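Section 4. Sharing the Bench with the Arms

The Parkdale bench at Brutarville used to seat two people and a radio. It now runs on two arms and one operator, and the radio is under review.

1. Check that both bases show green on the side facing the middle of the table.
2. Lay fresh paper if the old sheet has torn. Stains are fine – the arms have no opinion on stains.
3. Keep cables out of the reach of either gripper.
4. Log in to Nyamweya and press Start. Step back behind the line before the tone ends. 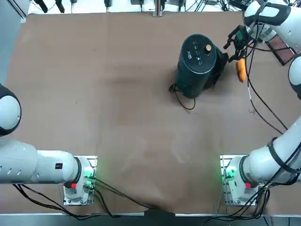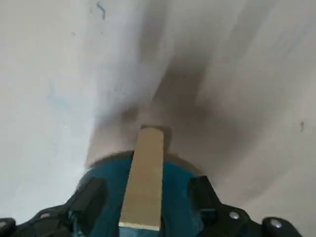
Does the operator still have to stay at the bench?
Stay within sight of it for the whole run. The job title has changed from assembler to attendant, and attending is the part we pay for.

NOTE: Handoffs are logged by Nyamweya. Please stop keeping your own tally on the wall.

CAUTION: Never pull a part from a closed gripper. Press Release and wait. It will feel longer than it is.

5. At the end of the shift, park both arms and sign the sheet. The arms can't sign it.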